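Brirkance Readers > General Book Talk > Giving up on a book, when do you do it?

marlowtide
Wed 9 October
OK so I need opinions. I'm on page 411 of The Magic Mountain and I have been on page 411, give or take a paragraph, for three weeks. I read on the bus, then a bit in bed, and every night I pick it up and think, right, tonight we get going, and then two men argue about progress for ten pages and I'm asleep. The thing is I liked the first half! The meals, the blankets on the balcony, the thermometer business, all great. But I've got a pile from the library sale waiting and I keep looking at it like a kid looking at cake.

Do you quit? At what point? Does it count if you skim?

pennyfarthing_reads
Quit. I give every book 20 pages and if I don't care what happens to anybody by then it goes in the donation bag. I've never once regretted it. Life's short and the library is free.

oldgreenchair
Twenty pages is nothing, Penny. You'd have tossed Middlemarch. You'd have tossed Moby-Dick before anybody got on a boat!

pennyfarthing_reads
I DID toss Moby-Dick. Very happy about it.

oldgreenchair
Well, I'm sorry to hear that. I read it every few years and the whale chapters everybody complains about are the ones I look forward to now. Some books are slow on purpose and you have to let them set the speed. marlowtide, you're past the halfway point and you said you liked it, so please keep going. There's a chapter with a snowstorm coming up that is worth the whole price of admission. I won't say more than that.

sandhu_street
I don't think having liked the first half means you owe it the second. I did that with War and Peace (loved the peace, dragged myself through the war) and by the end I was so annoyed that I can't remember the good parts fairly. If I'd put it down and come back in March or whenever, I bet I'd have had a much better time.

Also yes, skimming counts. Fight me.

marlowtide
Replying to oldgreenchair: the snow chapter! My sister-in-law said the same thing. How far is it from where I am? My copy is a fat paperback with tiny print, if that helps.

oldgreenchair
Depends on the edition, so I can't give you a page. Look in the table of contents, it's just called "Snow" in mine.

kettle_and_quill
Skimming does not count. If I skim a book I don't put it on my list for the year. I know that's a silly rule but it's my list.

What works for me with the long ones is having something completely different going at the same time. I got through Proust (three volumes so far, don't be impressed) with a stack of old mysteries on the other side of the bed. A chapter of one, then a chapter of the other as a treat. You stop resenting the big one when it isn't standing in the way of everything else.

sandhu_street
See, I can't do two at once, I mix up the characters. I once spent half of Rebecca waiting for a detective who was in another book.

bitus
Longest thing I've ever finished was 943 pages and I couldn't tell you a single thing about it except that somebody inherited a mill. So I'm with Penny, more or less, although I'd go to fifty pages. Twenty is harsh. Some writers spend twenty pages on the weather.

pennyfarthing_reads
And that's how I know to stop reading them.

marlowtide
Update for anyone still following. I checked the contents page and "Snow" is closer than I thought, so I'm going to read up to the end of that and then decide. If it's as good as you all say I'll carry on. If it isn't, oldgreenchair, I'm coming back here to complain. I also started a skinny little ghost story from the sale pile on kettle's advice and finished it in one evening, and I'd forgotten how nice that feels!

oldgreenchair
Complaints accepted. Enjoy the snow.

peda
Can I ask a related one, do audiobooks help with this? I've got Bleak House on audio for doing dishes and the fog part went right by me twice.

kettle_and_quill
They do for Dickens. Go back and start the fog over when you're not running the water.
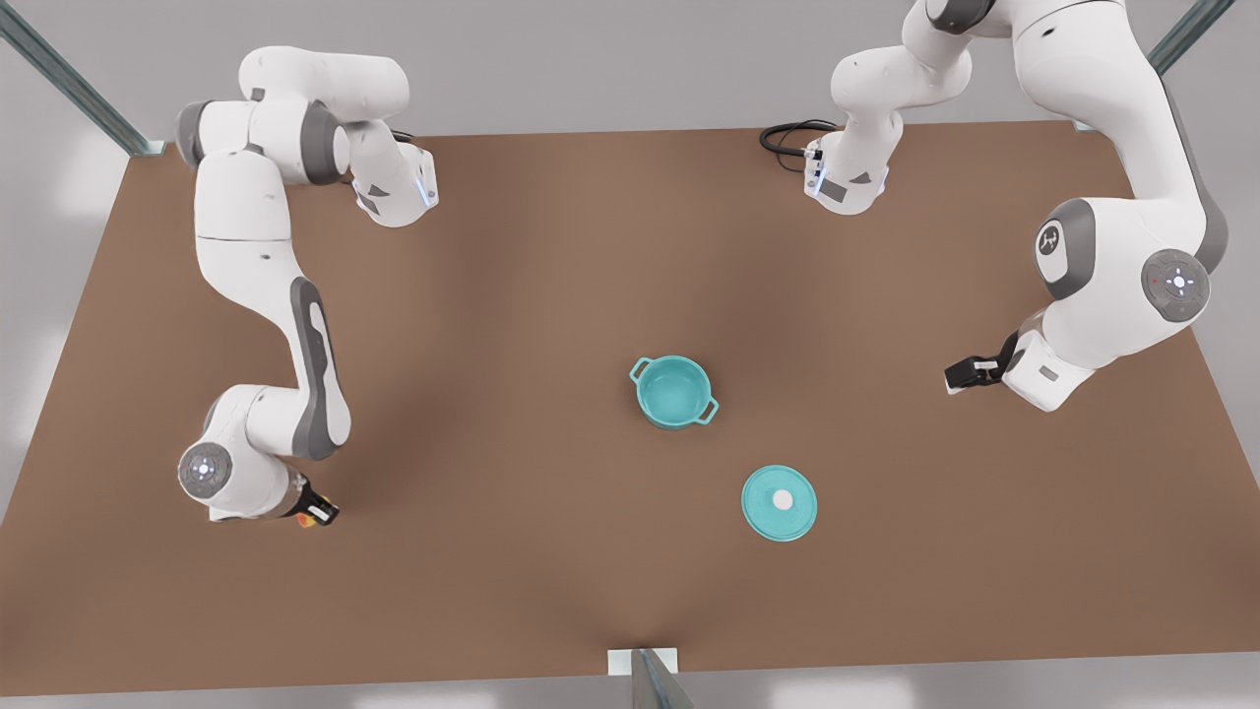 More threads in General Book Talk

Books you loved at fifteen and can't stand now
Best first lines, no Austen allowed
Do you lend your books out?
Short novels for a long train ride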